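Amik 项目工作记录本
2022年10月13日 星期四
地点：Brurnthorpe，二楼靠窗那间
记录：Seema Rana
在场：Trilok Dixit（上午遥操作），Vandana Pathak（下午来换手）

接着昨天没写完的说。橙色T恤那组示教我们决定重新录一遍，旧的先不删，放在原来的目录里，后缀加了 old。Trilok 昨晚临走前把主手的重力补偿调轻了一档，早上我握上去第一下还挺不习惯的，手腕一松它就往上飘，练了几趟才找回感觉。我自己倒是喜欢轻一点的（录久了肩膀不酸！），可 Trilok 说太轻了，接近布面的时候手会抖，这个抖会原原本本传到从臂上去。我俩各有各的道理，最后取了中间值，写在主手旁边的纸条上了，后来的人请先看纸条再动旋钮。

今天的计划是从"找边"开始。所谓找边，就是夹爪张开，顺着布慢慢探到折起来的那道棱，停一下，再合。以前我们录的时候都是一口气冲下去夹，人觉得很利索，可回放的时候根本看不出手是在哪儿拿定主意的。Santosh Sachdeva 上个月看数据时就提过，当时我还有点不服气，今天自己盯着腕部相机的画面操作了一上午，服了。从腕上看，夹爪底下就是一大片橙色，折棱那儿有些明暗变化，人尚且要犹豫一下，何况是它。

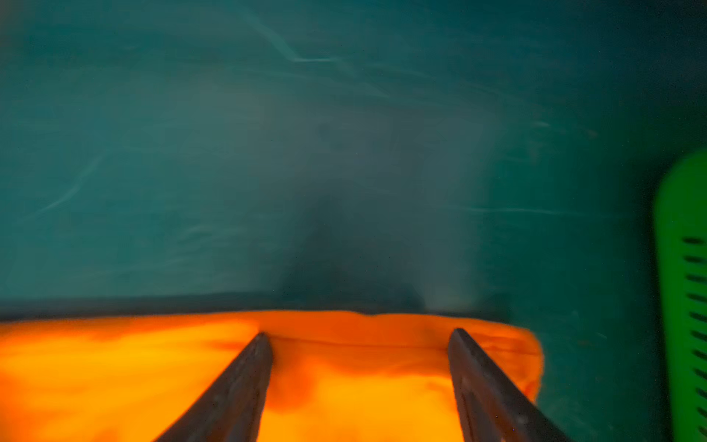 一、上午：找边和下爪

先说手感。指尖悬在布上面的时候最难判断高度，腕部画面里指尖和布叠在一起，到底贴上了没有，光看这一路是说不准的。Trilok 的办法是看影子，我的办法笨一些，先看一眼固定相机，再回到腕部画面，来回切。两个人的轨迹拿出来一比，他的下降段很顺，我的中间总有一小段平的，就是我在切画面。要不要把这段平的剪掉？我倾向于留着，犹豫也是信息嘛，而且剪多了以后时间戳对不齐，又要麻烦 Ashok。

还有一点提醒自己：下爪的时候别一味求快。布这个东西，爪子一压它就往旁边跑，跑了再追，追着追着整件衣服就歪了。慢一点，先让指尖落稳，再合拢，合拢之后停一拍再提。这个"停一拍"我今天忘了好几次，都在表里做了记号。

上午录下来能用的有 79 条。另外 9 条我标了作废，多半是我自己中途说话分心，右手跟着晃了（Trilok 大概忍我很久了）。作废的也留着原始文件，只是不进训练集。

二、双臂配合

中午吃完饭 Vandana 过来，换她操作，我坐旁边记。她以前只录过单臂的任务，双臂还是头一回，一开始两只手抢着动，左臂刚到领口，右臂也急着往下走。我跟她说，先把两只爪都停在衣服上方，喘口气，想清楚谁先谁后，然后再下。
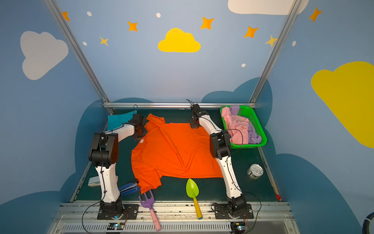 她后来给自己编了个口令，嘴里念着"左等、右下、右等、左下"，居然很管用，轨迹一下子就齐整了。我建议把口令写进操作说明里，给新来的人用，省得每个人都从抢手那一步重新学起。

桌上那些零碎，玩具耙子、小铲子、订书机、罐头，我们照旧没有收走。Vandana 问了一句要不要清掉，我说 5 月那批数据就是桌面收拾得太整洁，后来随便放点什么上去，策略就慌了。绿筐里的粉色和紫色衣服也照旧放着。不过衣摆、袖子和前面那排东西之间要留点余地，摆的时候心里有数就行，不用每次都一样。

关于左右臂的速度差：Vandana 是右撇子，右臂明显走得比左臂果断，我是左撇子，正好反过来。两个人的数据混在一起，我原先担心会打架，Ashok Srivastava 的意见是先混着训，看了结果再说，别提前替模型操心。行，听他的。

三、下午后半段：提起来

提衣服这一段是今天最费心思的。橙色那件旁边还有一块青绿色的布，颜色倒是分得开，可两块布挨得近，从腕部看过去还有点叠着，提的时候得留神别把旁边那块也带上。相机又在动，画面糊得厉害，后面那根铝型材都拉成了一道一道的。操作的人其实主要靠手上的记忆和固定相机那一路，腕部这路在快速移动时只能当参考。

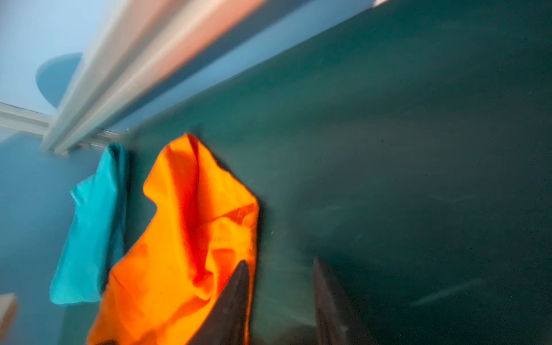
第 71 页

（接上页）所以我跟 Vandana 商量，提的动作分成两截：头一截很慢，只把布尖拎起来一点点，让画面清楚几帧；后一截再加速。她试下来说慢的那截特别考验耐性，主手握得越久越想快点结束，我完全懂她！可是回放的时候，慢的那截每一帧都能看清布在哪儿、爪在哪儿，值得的。

曝光时间能不能再短一点，我发消息问了 Nautiyal 那边，还没有回。灯如果再亮一档，布上的反光会不会把黄的橙的糊成一片，这个也得试过才知道。先记在这里，免得又忘。

四、杂项

主手左边那根线有点松，我重新插了一下，用扎带固定住了，请下一位开机前晃一晃确认。
存盘脚本在连续录制时偶尔会卡住，Trilok 说重启一下采集进程就好，不用重启整机。
Miltton 寄来的替换指尖垫还没拆，等这一组录完再换，中途换手感就变了。

这一组的目标是 230 条，剩下的明天继续。明天 Vandana 先录，我接后半场，Trilok 负责检查今天的时间戳。如果 Santosh 有空，想请他坐下来亲手录几条，他对布料的脾气比我们谁都熟，我挺想看看他的轨迹长什么样。

补一笔：纸条上的补偿值 Vandana 下午没有动过，下午的数据跟上午是同一档。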